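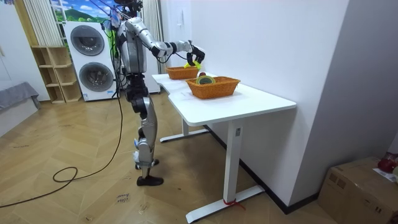

A humanoid robot holding a yellow object above an orange basket on a white standing desk.

Sorting automation at Emuvent

Emuvent is an equipment hire and returns business that supplies small goods for trade shows, school fairs and community events. It is known mainly for the gradual automation of its returns room, where items coming back from hire are emptied out, sorted into baskets and put away. The work was done entirely by hand until the company began using a humanoid robot for part of it. The change has been described in trade newsletters as a modest case of automation at a small workplace, and it led to a written agreement between the company and its staff on how the job would be organized.

Background

Returned goods at Emuvent arrive in mixed boxes. A typical box holds tape, cable ties, badge holders, markers, table clips and cloths, often from more than one customer. Cloths go to be washed and the small items go into baskets by type. Before automation, sorting was a shared task and staff rotated through it in half shifts. It was unpopular. Workers named standing time, repeated reaching and the dullness of the job as their main complaints, and turnover in the returns room was higher than in the warehouse or on the delivery side.

The company first looked at a fixed sorting line sold by Bridex, a maker of conveyor equipment. The line was judged too large for the room and too dependent on items of a regular shape. A humanoid robot was chosen because it could work at the same desks the staff already used. The software that plans its reaching and grasping is called Arnari, and was written under contract by a small firm named Guo.

Operation

The robot stands at a desk and moves objects between baskets one at a time. It has a multi-fingered hand and picks up items by closing the fingers around them. A worker sets out the baskets, starts the task and checks the result at the end of the run.

Each task is given a short name, such as "far basket" or "empty tray", and workers use these names in the log and in conversation. Emuvent limits the robot to light, dry objects. Glass, liquids and anything with an exposed blade are still sorted by hand, as are items that tangle easily. Cloths were included in the original plan but were dropped after the April review, when it was found that workers spent more time straightening them afterward than they had spent sorting them before.

A full run covers 128 items. Staff who sort by hand are faster over a single box, and the company has never claimed otherwise. The robot's value to the business lies in runs that can be left going during packing and dispatch, when people are needed elsewhere in the building.

Effects on staff

No positions were cut when the robot was introduced, although two vacancies in the returns room were left unfilled. The remaining staff were offered training as operators, which takes 16 hours and covers setup, safe distances, stopping the machine and keeping the log. Operators receive a higher hourly rate than general returns staff. The rate applies only to hours spent on operator duties, a point that was disputed in the first months.

Suqin Xia, the returns room supervisor, wrote a short account of the change for the company's staff bulletin of Sep 2, 2018. She reported that sore shoulders were mentioned less often at shift meetings, but that the work had become more solitary. Two people sorting across a desk from each other used to talk through the afternoon. One operator checking baskets does not. She also noted that newer employees were learning the stock more slowly, having handled less of it themselves. The company answered this by keeping one hand-sorting shift in the rotation for every new hire.

Ivan Dmytriv, a long-serving returns worker who became an operator, raised a different matter. Small faults such as a dropped item or a missed grasp were being fixed by whoever was nearest and left out of the log, so that the robot looked more reliable on paper than it was in practice. Nearly all corrections are now recorded, and time spent on them is counted as operator work for pay purposes.

Staff agreement

The written agreement sets out who may start and stop the robot, how operator hours are recorded and how new tasks are added. Any worker may stop a run without giving a reason. A new task must be tried alongside hand sorting before it replaces it - the trial period is set by the supervisor - and the operators are asked for their comments before a decision is made. Recordings of runs may be used to improve the Arnari software but not to assess the performance of individual employees.

The agreement also bars the company from setting hand-sorting targets based on the robot's output. This clause was added at the request of the returns staff.

Later changes

Emuvent considered a second robot for its badge and lanyard desk but put the purchase off, citing the cost of floor changes. Guo continues to maintain the software. Washing, folding and mending are still done by people, and the hand-sorting shift for new hires remains in place.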